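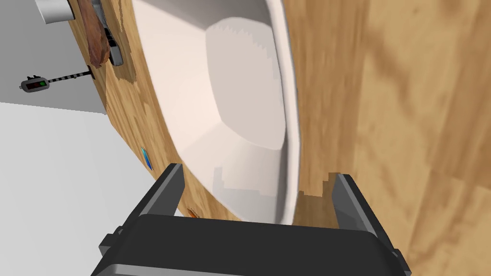
Questions from shareholders of Simard

Why did the share price fall after the spring report?
Profit was lower than the market expected. Fuel cost more, and the Vistby route opened late. Sales still grew 12 percent.
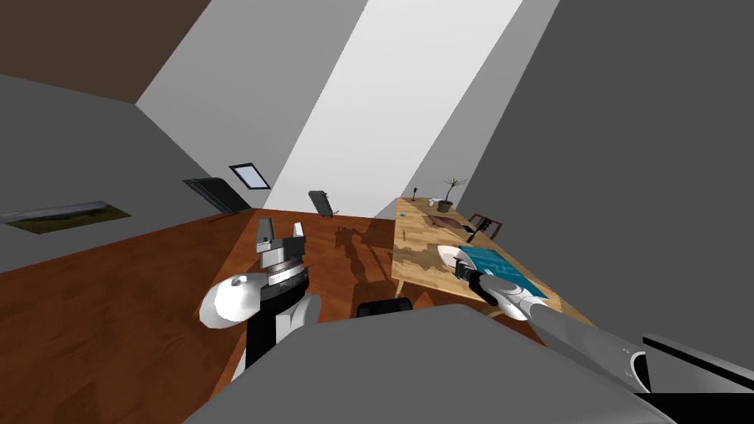 The Vistby route now has 22 departures a week, and we expect it to cover its own costs by December.

When is the dividend paid?
It is paid in December, to everyone who holds shares on the record date. Small amounts — under 20 dollars — are kept and added to the next payment.

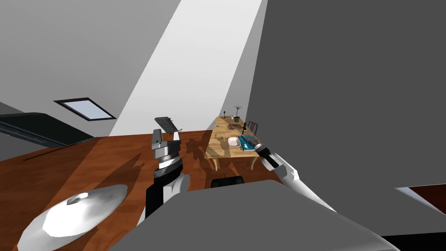 Can I buy shares directly from the company?
Please use a bank or a broker. We do not sell shares to private persons.

How many shares do the directors own?
Rory Morrison holds 3,043 shares. The other directors publish their holdings in the annual report.
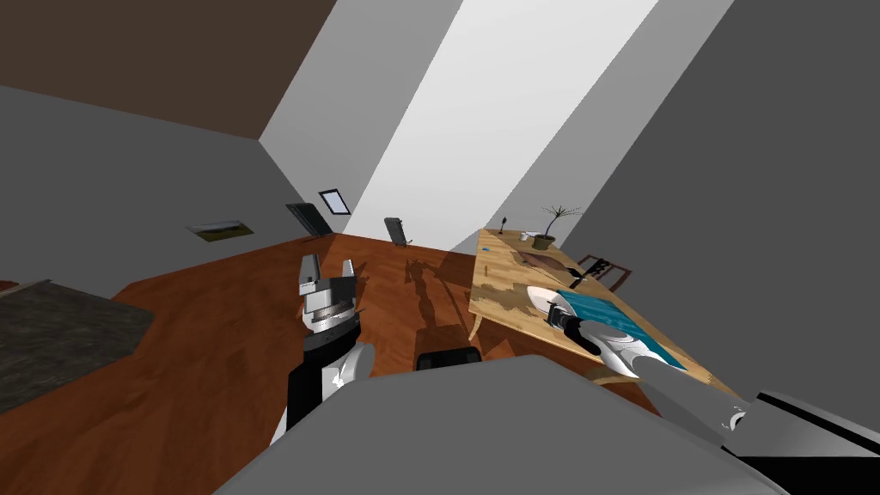
Rüdiger Buschmann: Is the Renley route included in the 12 percent?
Yes, from its first month.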